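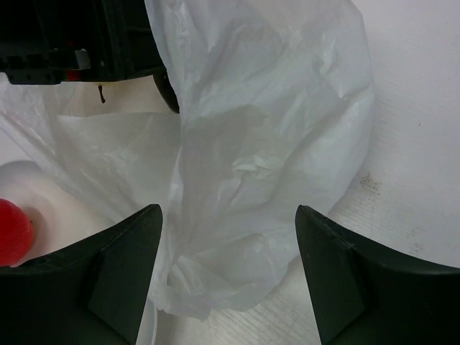 So why do people keep thin shopping bags they never use again? Mostly because throwing one out feels wasteful and keeping it costs nothing, at least until the drawer won't shut.

I got 191 households in Urrego to talk to me about this (Deisy Londoño did the February visits, bless her), and I loved every messy answer. Figure 2 shows a thin, see-through white bag of the kind we asked about. Most folks told us they'd reuse theirs for trash or wet shoes – then guessed they had roughly 1000 stuffed somewhere, which I doubt! Chávez saw the same kind of overguessing in her pantry study, and I lean on her coding scheme in the next section, with two of her categories merged.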